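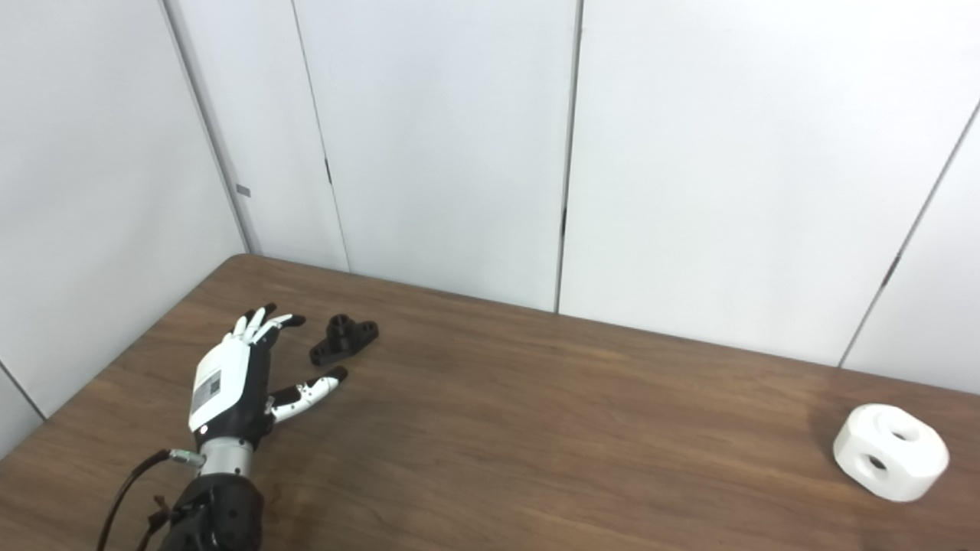 Small Parts on a Wooden Table: Tips for Sorting, Fitting and Not Losing Things

If you print your own brackets, spacers, knobs and clips, you already know how fast the little things pile up. I love it! There is a special kind of happiness in needing an odd-shaped foot for a shelf and having one by supper. But a workshop that makes small parts needs some habits for looking after them, and these are the ones that have stuck with me over the past few years.

Clear the table first

I used to work in whatever gap was left between the coffee mug and the glue. Now everything goes off the table before the first part comes out, and only the pieces I'm working on that minute go back. Two parts on a big bare tabletop look a bit silly, I know, but you can see every edge of them, and when one rolls you hear it and catch it.

Keep the pieces well apart, too. If you're comparing an old part with a new one, put the old one at one end and the new one at the other. I have mixed up a worn spacer and its fresh copy more times than I'd like to admit (they were the same color, which didn't help).

Dark parts, light parts

Black plastic on dark wood disappears, especially after four in the afternoon in November. For black parts I lay down a sheet of plain white paper, or the back of an old calendar page. White parts are easy to find on wood but they show every greasy thumbprint, so wipe your hands before you pick them up.

A low lamp set off to one side beats a bright one overhead. It throws long shadows, and a tiny clip that was invisible a moment ago suddenly has a shadow three times its own size. Wonderful trick, and it costs nothing if you already own a desk lamp.

Look after the tabletop

A real wooden table is a lovely thing to work on, warm and a little forgiving when you drop something. It does scratch, though. Printed parts often have one sharp edge where they sat on the print bed, so run a fine file around that edge before the part touches the wood. Two or three light strokes will do.

For the scratches you already have, rub in a little oil with a soft rag, leave it overnight, and buff in the morning. I went through a can of the Arnudside furniture oil last year and the table looks better now than when I got it. Spread the used rag out flat outdoors to dry completely before you throw it away -- oily rags left in a heap can heat up and catch fire.

Cleaning up holes

Holes nearly always come out a hair too tight. Don't force the screw! Turn a drill bit of the right size by hand, slowly, with no drill at all, and let it shave off the extra. Blow the dust out and try the screw again. If it goes in with two fingers and stops snugly, you're done.

For rounded pieces that won't sit still, set them on a folded dish towel. A lump of poster putty works as well, but pick it out of the holes right away, before it works its way into the corners.

Cables along the table edge

Anything with a cord on a worktable will sooner or later drag the cord through your parts. Bring cables in from the side you don't use much and give them a loose curve with some slack. I clip mine at the edge with a bent wooden clothespin. Pulling a cord tight across the table is asking for a swept floor and an hour on your knees.

Where it all lives

My drawers are the shallow kind, from a set called Holar, 41 little compartments in all, and every one of them is full. What finally made them useful was labeling by job. "Screws, mixed" told me nothing. "Bathroom cabinet" tells me everything.

-- Put the original broken part in with the spare until you're sure the spare holds up.

-- Write the month and the screw size on a strip of masking tape and stick it to the bag.

-- Keep one compartment empty for mystery pieces, and go through it in January.

If you only have a shelf, baby food jars do nicely. I keep 19 of them above the bench, and I can read the contents from across the room.

Next I want to try a felt-lined tray for the table, with a raised lip so nothing rolls off. I have some green felt left over from the silverware drawer, and it should be just enough if I cut it carefully.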